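Início | Vagas | Oficinas | Sobre a Cordero | Contato

Vaga: costureira ou costureiro de acessórios em tecido (meio período)

47 compartilhamentos | 2 comentários

A Cordero faz acessórios de cabelo e pequenas peças de casa em tecido, em séries curtas, para lojas de bairro e para a loja on-line Paltus. Procuramos uma pessoa para costura e acabamento, com início em outubro. O trabalho é feito em parte no ateliê de Stendgate e em parte em casa, conforme combinado a cada semana.

A vaga é para quem já costura com regularidade. Não exigimos curso nem diploma. Exigimos mão firme no franzido, costura reta sem ondulação e paciência para desmanchar e refazer quando a peça sai torta. Quem trabalhou com lingerie, roupa infantil ou figurino costuma se adaptar depressa, pela prática com elástico e renda.

A linha atual tem elásticos de cabelo franzidos, faixas, capas de almofada pequenas e saquinhos com cordão. Os tecidos mudam a cada estação: lisos em tons claros, estampas de bicho, algum floral. Cada peça sai do corte com ficha própria, onde constam a largura do elástico, a margem de costura e o tipo de linha.
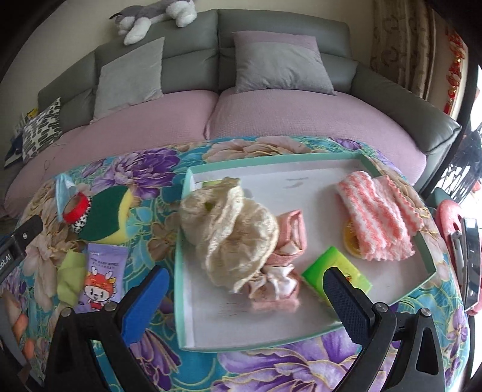 O que a pessoa vai fazer

- Montar e fechar peças franzidas à máquina, com arremate à mão
- Aplicar renda e viés nas peças que pedem
- Conferir medidas pela ficha e separar o que precisa de conserto
- Passar, dobrar e embalar para entrega
- Avisar quando faltar linha, agulha ou elástico
- Limpar e lubrificar a máquina no fim da semana

O que pedimos

- Experiência com máquina reta e overloque doméstica ou industrial
- Disponibilidade de três manhãs por semana, uma delas no ateliê
- Espaço limpo em casa para trabalhar, sem fumo
- Endereço em Stendgate ou em localidade com ônibus direto

Experiência com estampas ajuda — nas de mancha pequena, como a de onça, a emenda quase some, mas nas florais o desencontro aparece. Também ajuda saber tirar molde de peça pronta. 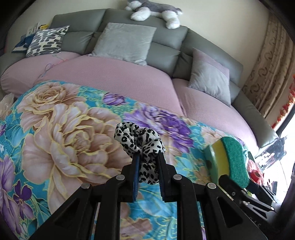 Condições

Contrato de meio período, com dois meses de experiência. O salário é de 1747 por mês, mais auxílio de 200 para transporte e luz. Depois da experiência há pagamento adicional por encomenda grande, combinado por escrito antes do início de cada lote. Em junho fazemos a maior entrega do ano, 4000 peças para a rede Stivero, e nesse período pedimos uma manhã a mais por semana, paga à parte.

A máquina pode ser emprestada pelo ateliê. Tecido, linha, elástico e embalagem são sempre por nossa conta. A pessoa não precisa comprar nada para começar, e o transporte dos lotes até a casa também é nosso.

Férias em janeiro, com o ateliê fechado.

Como se candidatar

Envie uma carta curta dizendo o que costura, há quanto tempo e em que máquina. Junte fotos de duas peças feitas por você, de preferência uma com franzido. Foto de celular serve, desde que mostre o avesso. Currículo é opcional.

As candidaturas devem ser entregues até 12 de setembro de 2026, sábado, no balcão do ateliê ou pelo formulário da página Vagas. Quem for chamado faz um teste pago de meia manhã: um elástico franzido, uma faixa com renda e um saquinho com cordão. O material do teste é fornecido.

Dúvidas sobre horário e contrato são respondidas por Lempi Salminen, responsável pela produção — de preferência à tarde, quando as máquinas estão paradas. Todas as candidaturas recebem resposta, mesmo as que não seguirem para o teste.

Comentários (2) | Compartilhar | Voltar às vagas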